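Blue zip-up sweatshirt jacket from Larbridge: my long-winded review

Reviewed by Glenys Waaka, 14th May

I should start by saying that I am hard on sweatshirts. I garden in them, I nap in them, I have gone out to the mailbox in the rain in them more times than I care to admit, and the last one I truly loved gave up at the elbows last August after years of faithful service. I moped for a while. Then my friend Mayu Shimada, who has a better eye for clothes than I ever will, sent me a link to the Larbridge zip-up in royal blue and told me to stop complaining and buy it. So I did, and I have been wearing it for 165 days now (my phone keeps the order date, I'm not that organized).

Let me talk about the color first, as it's what made me click. I was worried it would show up as a sad sort of office blue. It didn't! It is a proper, cheerful royal blue, bright where the light hits it and quite deep in the folds, and it has made me look more awake than I feel on a good many mornings. Mine has faded a touch at the cuffs, nothing I'd call a problem, and I do wash it inside out with the darks like my mother taught me.

The fabric is soft in the way you want a sweatshirt to be soft. It has a slightly fuzzy, brushed feel and it hangs nicely, with enough weight to it that it doesn't blow open the minute you step off the porch. I have had a little pilling under the arms, where my bag strap rubs. A few minutes with a fabric comb took care of most of it. My brother-in-law Talha borrowed it for a camping weekend and I had to ask for it back twice, so I'll count that as a second opinion.

Now, the zipper. I have strong feelings about zippers. So many of these jackets come with a plastic one that catches on the third wear, and you end up yanking it over your head like a pullover for the rest of its life. Larbridge used metal, and I was so pleased about that I told the mail carrier. It was stiff for the first couple of weeks, I'll grant you. I rubbed a bit of candle wax along the teeth and worked the slider up and down while I watched TV, and it has run smoothly ever since. The pull is on the small side, though. My hands aren't what they were, and with gloves on I have to hunt for it. I may tie a loop of cord through it before winter.

The other thing I'd mention is that the edge along the zipper puckers a little where the tape is sewn in. It bothers me less than it bothered Mayu, who noticed it before she'd even said hello. Ironing it flat from the inside helps for a day or so and then it goes right back to how it was, and I have stopped trying.

The pocket is my favorite part, and I didn't expect that. It's a big patch pocket with a curved flap that snaps shut with a little blue button, and I can't tell you how nice it is to bend over a flower bed without my keys landing in the dirt. The snap is firm. Pruning twine, seed packets, reading glasses, half a granola bar, it has all been in there.

The zipper with the hem, and the pocket side:

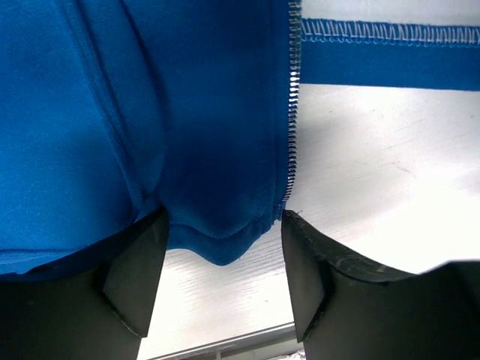
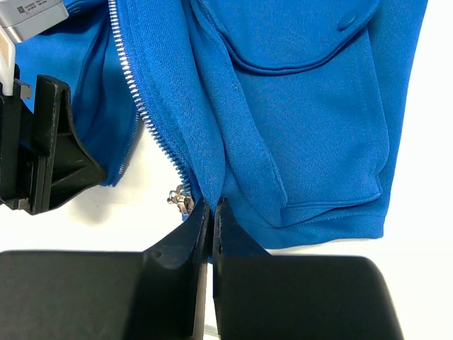 On sizing, I went up one and I'm glad. The body is roomy enough for a flannel shirt underneath, but the ribbing at the bottom is snug, and in my usual size I think it would have ridden up every time I reached for a shelf. The sleeves are long on me, so I wear them turned back once. If you're tall you'll probably be delighted.

As for washing, I do cold water and a low dryer, zipped all the way up and the pocket snapped. I did forget it in a hot cycle one time and it came out maybe a hair shorter, though it relaxed again after a day of wear.

Would I buy it again? Yes, and I very nearly have, in the gray. What holds me back is the shipping, which took 2 weeks the first time without a single update, and when I wrote to ask, the answer I got was polite but no use to me at all. I'm taking off one star for that and for the tiny zipper pull. Four out of five. If they ever do it with a pocket on the inside as well, somebody please write and let me know.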